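Tendora Freestanding Clothes Rack
Owner's Guide, Section 4: Setting Up, Leveling and Loading
Revised 10th April

4.1 Before you start

You will have skipped Sections 1 through 3. Most people do. Section 1 tells you to keep the bags away from children, Section 2 is the parts list, and Section 3 is the warranty, which you'll read later in a worse mood.

Clear a patch of floor bigger than you think you need. The rail is easy to build and awkward to turn around once built, and the usual place to discover this is a hallway. Put down a blanket if your floor scratches. Put one down anyway if the floor belongs to a landlord.

Check that you have the following:

Two side frames, left and right
One hanging rail, in two halves
One lower crossbar
6 long bolts
Four feet, or four casters if you paid for the casters
One hex key
One small bag of plastic caps

If a part is missing, write to Engebretsen parts service and quote kit number 323. Please look inside the hanging rail first. The lower crossbar is shipped inside it, and Hjørdis Hovland at the parts desk has a folder of emails from customers who found it there an hour after writing.

4.2 Building the frame

1. Lay both side frames flat with the threaded holes facing each other. The left frame has a sticker on the inside of the top bend. The right frame has no sticker. If neither has a sticker, somebody has been tidy.

2. Slide the lower crossbar between the frames and start one bolt at each end. Start means two turns by hand. Put the hex key down.

3. Push the two halves of the hanging rail together until they click. Pull gently to check. If they come apart, rotate one half a quarter turn and try again.

4. Fit the hanging rail between the tops of the frames and start the remaining bolts, again by hand.

5. Stand the rack up. A second person helps here, though a wall will do and has fewer opinions.

6. Now tighten everything, working from the bottom bolts to the top ones, a little at a time. Stop when the bolt is snug. The hex key is short on purpose.

Note: If the last bolt won't line up with its hole, one of the earlier ones is too tight. Back them all off two turns, shake the rack as if you were mildly annoyed with it, and try again. Do not use a hammer. We know about the hammer.

CAUTION: Do not hang anything from the rack until step 6 is finished, including the jacket you just took off.

4.3 Feet or casters

Both screw into the same holes. Feet are adjustable and stay where you put them. Casters roll, and they will also roll when you would like them not to, so use the two with brakes at the front where your foot can reach them.

For feet, screw each one all the way in and then back it out until the rack stops rocking. Houses are less level than they look. Marit Myklebust, who wrote the first version of this guide, lived on the top floor of a building in Ceststead where a dropped marble would reach the kitchen unaided, and her rack stood perfectly well with one foot wound out nearly to the end.

On thick carpet, wait a day and level it again. The pile settles under the weight and the rack leans toward whoever owns the most winter coats.
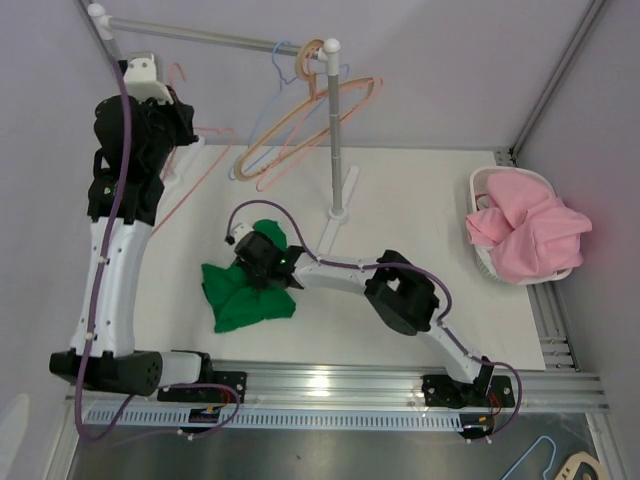 4.4 Loading

The hanging rail is rated for 32 kilograms, spread along its length. This is a generous amount of shirts and a surprisingly small amount of wet wool. A soaked bath towel weighs several times what it did in the cupboard, and so does denim, which holds water out of spite.

1. Hang the heaviest things at the two ends, close to the side frames. The middle of the rail is the part that bends.

2. Balance front and back. If all the hooks face one way and all the bulky items hang toward the front, the rack will eventually make the same observation.

3. Leave a finger's width between hangers when drying. Air has to get in. A packed rail dries at the two ends and stays damp in the center until you have run out of socks and come looking.

4. Use the lower crossbar for shoes or folded trousers. It is not a step. It looks very much like a step.

Note: The rail suits most hangers, wood, wire or plastic. The thick velvet kind may grip the rail as well as the shirt and need to be lifted along one at a time. Chia-hao Tang in product testing considers this a fault of the hanger. The hanger people were not consulted.

CAUTION: Keep the rack at least an arm's length from heaters, stoves and candles. Putting laundry close to a radiator in February is a tradition older than this company, and we are still against it.

4.5 Extending the rail

If you bought the extension kit (part 223), fit it before loading. It can be done afterward, in the way that a tablecloth can be changed during dinner.

1. Loosen both top bolts and press the button on the underside of the rail.

2. Draw the halves apart until the button pops out of the next hole. Listen for the click. A rail that has been extended without a click is a rail that will shorten itself at night.

3. Replace the lower crossbar with the longer one from the kit. Leaving the short one in place and hoping is not a supported configuration.

4. Tighten the top bolts and check the feet again.

The weight limit does not go up when the rail gets longer. Nearly everyone assumes it does. You have more room for the same clothes, and if you fill the room anyway, see Section 3.

4.6 Things that may go wrong

The rack squeaks when loaded. Tighten the bottom bolts first. If it still squeaks, rub a little candle wax where the rail meets the frame.

The rack sways. A small sway is normal. If it moves when you walk past, check the crossbar bolts. If it moves when you don't walk past, check the floor.

There are marks on my clothes. Wipe the rail with a damp cloth and a drop of dish soap before first use. It leaves the factory with a thin coat of oil, and we would rather it ended up on your cloth than on your wedding shirt. Dry it afterward.

The plastic caps won't stay on. Warm them in your hand for a minute and push with a twist. They go over the bolt heads and are purely cosmetic, so you may also lose them, as Stellan Söderlund did with all of the ones on the showroom model.

I have a bolt left over. Count the holes again, slowly, starting at the bottom. There are no spare bolts in this kit.

4.7 Taking it apart

Empty the rail, then follow 4.2 in reverse. Keep the bolts and the hex key in the small bag and tape the bag to the crossbar, on the outside, where you will see it. Owners of the older Farkov rack should note that its bolts look identical to these and do not fit.

Continue to Section 5 for cleaning and storage.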